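Rennie Fund — progress report, Ildale food growing and lunch scheme
July 13, 2018

Short one this time, harvest has started and we are all behind.

Where we are: 36 plots dug and let, 28 at Ildale and 8 on the new strip at Zakside. Waiting list still open, mostly from the Lirville side. Water is on at both sites. The Zakside tap drips, plumber booked.

Lunches: 367 served since the last report, up on what we forecast. Soup and bread mainly, salads now its warmer. Numbers dipped in the school holiday week and came back after. Kitchen inspection passed, one note about fridge labels — done.

Money: 117 pounds under on seed and compost, over on van hire. Would like to move the one across to the other if you are happy. Receipts to follow seperately.

Problems: blight on two plots, cleared and burnt. Shed lock forced in the spring, nothing taken. Still no answer from the council on the second gate.
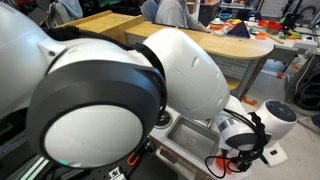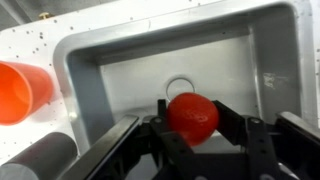 Next quarter is mostly tomatoes and storage. Ildale greenhouse is cropping well and Zakside should follow, if the weather holds. We want them picked when they are red all over and still shiny, like the round one between the two black fingers, then straight to the kitchen for sauce. Need more jars, and a second freezer before October. Quotes for the freezer attached — please could we have a yes or no by the end of the month.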